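Part-time mending and alterations person wanted, Lamonville shop

Posted Nov 9, 2024

Gandis has been hemming other people's pants on Telness Street for 35 years, and in that time we have learned that everybody believes their own hem is a five-minute job. If you have ever had to tell a grown adult that it is a forty-dollar job, and kept a pleasant face while doing it, please read on.

We need one more pair of hands in the workroom. Our last hire left in March to go to nursing school, where we are told the stitching is less fussy. Since then the rest of us have been splitting her rack, and the rack is winning.

What the job is

Mostly hems, zippers, patches and linings. Curtains in the fall, when people notice their windows. Prom dresses in spring, brought in two sizes too small by a mother who is sure there's fabric in the seams. (There is never fabric in the seams.) We also do table linens for Van Hecke, the banquet hall out by the river, and those come in by the cartload after every wedding with candle wax, wine, and once a denture still wrapped in the napkin. You will be checking them for tears, darning what can be darned and putting the rest in the rag bin without sentiment.

You'd be at the counter a few hours a week as well. It involves pinning people who will not stand still, writing tickets that the rest of us can read, and finding the coat that someone dropped off two winters ago and would like by noon.

Hours and pay

Four shifts a week, 10 to 4, with a half hour for lunch. Pay for the first month is $700 a week, which we know because we argued over it, and we look at it again once you've got your own rack. You get a paid week off at the end of the year when we close, plus free alterations for yourself and anyone you can prove you're related to. Parking is behind the shop. The third space belongs to the bakery and they do check.

Who we're looking for

Somebody who can sew a straight seam on an industrial machine, or who can sew one on a home machine and isn't scared of a louder one. A blind hem by hand that stays blind. A fair idea of what different cloths will put up with, so that you don't put a hot iron to a stranger's acetate. If you learned all this from your aunt, that counts the same as a diploma. If you learned it from videos, bring us something you made and let us turn it inside out.

You should be able to lift a full bag of tablecloths and be on your feet for part of the day. You should be fine with the radio. It stays on the oldies station, and the matter was settled before any of us worked here.

Please don't apply if you're hoping to design. We are all for it, and two of us do it at home, but the work here is putting somebody else's idea back the way it was, in thread that matches, so that they never think about it again. Compliments are rare. The most common one is "Oh, did you do it already?"

How to apply

Write to Ewan Semple, who runs the workroom, care of the shop. A page is plenty. Tell him what you've sewn lately, which shifts you can't do, and the worst garment you've ever been handed. He reads that last part out loud at lunch, so leave out any names. A resume is welcome, but nothing terrible will happen if you don't have one.

If it looks like a match we'll ask you in for a paid trial morning. You'll do one pair of pants, one zipper and one napkin, and you'll have coffee, which is bad. Bring your own thimble if you're particular about it, as most of us are. We'll let you know either way by the end of that week, by phone, so please put a number on your letter that you answer.
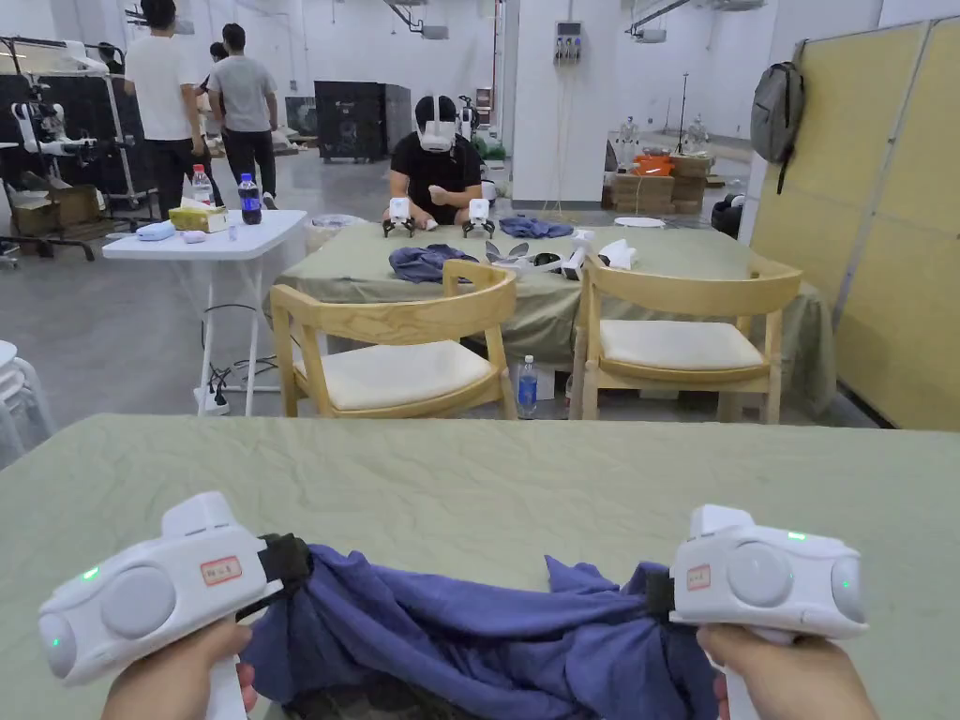

Letters can also go through the brass slot in the front door after closing. Push hard, it sticks, and make sure yours has dropped all the way to the mat.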